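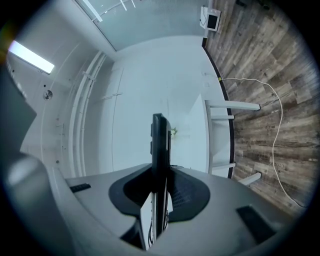 Réka pregunta si de verdad vamos a dejar «falleció rodeada de los suyos» en todas las fichas donde la familia no dice nada del final, y que si es así ella no las firma. Buenas tardes a ti también, Réka. Lo apunto aquí porque tiene bastante razón y porque llevo desde las cuatro dándole vueltas.

Cuaderno del taller de necrológicas, septiembre, por la tarde.

Estado de la cosa: del lote de Dalsgaard tengo transcritas 94 esquelas y me quedan las de la carpeta verde, que son las peores, porque las fotocopiaron torcidas y la última línea de cada columna se pierde (justo donde suelen venir los nietos, claro). En 83 aparece el lugar de nacimiento. En las demás pone «natural de esta parroquia» y ya está, apáñate.

Lo de la frase de Réka. He repasado la plantilla y la culpa es mía: en junio metí esa coletilla como texto por defecto para que el párrafo no quedara cojo, y se ha ido colando en todas. La quito. A partir de ahora, si la familia no cuenta cómo fue, ponemos «falleció en» y el pueblo, y si tampoco hay pueblo, «falleció» a secas. Suena duro las primeras veces, pero peor es que un sobrino lea que su tía murió acompañada cuando él sabe perfectamente que no.

Segundo lío: los apodos. Nabil los quiere entre comillas y en medio, como en los periódicos americanos; yo los ponía al final, «conocido como el Chispa». He probado las dos maneras con el mismo texto y me gusta más la suya, la verdad, se lee de corrido y el nombre no queda partido. Eso sí, cuando el apodo es de casa entera (los de la fragua, los del horno) va detrás del apellido y sin comillas, que eso no es de la persona.

Ah, y los apellidos de soltera. Entre paréntesis en los listados de padres, nunca en el titular. Cuidado con las familias islandesas de Trurno, que ahí no hay apellido de soltera que valga: Hrefna me ha corregido ya dos fichas en las que yo había puesto a tres hermanos y a su madre con el mismo patronímico, como si fuera un apellido de los nuestros. Qué vergüenza. Las he rehecho y le he mandado las dos para que las mire otra vez antes de imprimir.

Orden de los supervivientes, que siempre se me olvida y luego tengo que buscarlo: cónyuge, hijos por edad con su pareja al lado, nietos, bisnietos, hermanos. Los que murieron antes van en párrafo aparte. Si hay un segundo matrimonio preguntamos siempre, siempre, siempre. Con la ficha de Drudora no pregunté y tuve a la hija mayor al teléfono unos 30 minutos, con toda la razón del mundo.

Servicio militar: solo cuerpo y fechas, y las fechas únicamente si salen en un papel. Hay una ficha en la que la familia dice que se alistó a los dieciséis y la cartilla dice otra cosa. He puesto «sirvió en la marina mercante» sin año y he dejado la nota a lápiz en el margen. Benedikt opina que habría que contar la historia de los dieciséis años porque el hombre la contaba en todas las bodas. Puede que la meta como «según contaba él mismo», ya veremos, me hace gracia y me parece bonito.

Extensión: el límite de la hoja de Bestance son 100 palabras para la versión corta. La de Þórey me ha salido larguísima (su abuela tuvo tienda, coro, dos huertos y un pleito con el ayuntamiento, ¿qué quito?). De momento fuera el pleito. Si Þórey protesta, vuelve el pleito y se va un huerto.

Pendiente para la próxima:
la carpeta verde, pedir los originales a ver si se leen los nietos
limpiar la coletilla de todas las fichas, una por una, sin buscar y reemplazar, que la última vez me cargué una frase que sí era de la familia
contestar a Réka
preguntarle a Nabil qué hacemos con los apodos que no le gustaban al difunto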